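Talk notes, 13th May. Carton sizing for low-volume shippers. 12 slides, last two are backup.

**Slide 1.** Title only. Say where the data comes from: the Furidgate packing room, one product line (Cero), ground shipments. No air freight, no pallets.

**Slide 2.** Define terms before anything else. Inside dimensions are quoted length, width, depth, in that order, with length and width taken at the opening. Carriers bill on outside dimensions. Many people in the audience will have mixed the two at some point.

**Slide 3.** Small brown cartons. Leave both pictures up while going over the terms again.
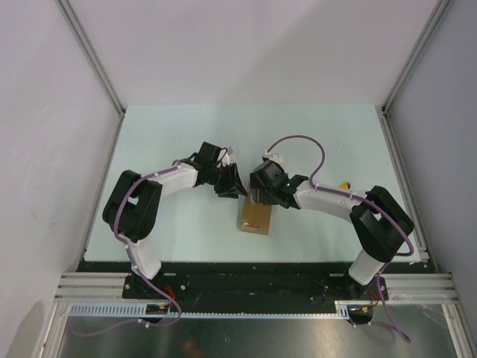
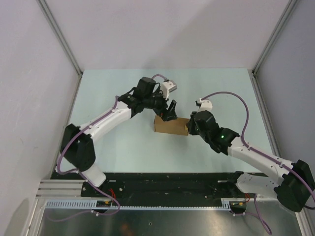

One comment on the draft deck held that small cartons should be left out of the study altogether, on the grounds that the carrier's minimum charge applies to them anyway and a few millimeters of board can't change the bill. Read the comment out. The point about the charge is correct. The study keeps small cartons in for two other reasons: void fill is bought by volume, and small cartons go inside larger ones when an order has several items.

**Slide 4.** Method. 214 orders, packed as usual, then measured again after packing. Record for each: carton code, item volume, fill material, fill weight. Orders with a damaged carton were dropped before measurement. Mention that the scale was checked at the start of each shift.

**Slide 5.** Size list. Vrabec supplied 12 stock sizes. The packing room used 3 of them for most orders. Don't read the table aloud; point at the depth column. Depth is where the sizes are spaced too far apart.

**Slide 6.** Void fraction. Formula on screen:

`void = 1 - (item volume / inside volume)`

Item volume is the bounding box of the item, so the true void is higher for round or tapered goods. Someone will ask. Refer them to backup slide 11.

**Slide 7.** Scored cartons. A carton with extra score lines on the side walls can be cut down at the corners and folded to a lower depth. Anero makes a hand scoring tool that does the same on plain stock. Cutting adds handling time, which we timed separately and don't include in the cost column.

**Slide 8.** Strength. Box compression depends mainly on edge crush value, perimeter and board caliper. Cutting down depth changes none of these, but a crooked score does weaken the corner. Keep the scored edge straight, within 3 mm.

**Slide 9.** Stock policy. Reorder at 50 per size. Slow sizes are reviewed in July and removed if no order needed them.

**Slide 10.** Open items:

- humidity in the storage bay was not logged
- tape width varied between shifts
- returns were not tracked back to carton code

Take questions here. Slides 11 and 12 stay hidden unless asked for.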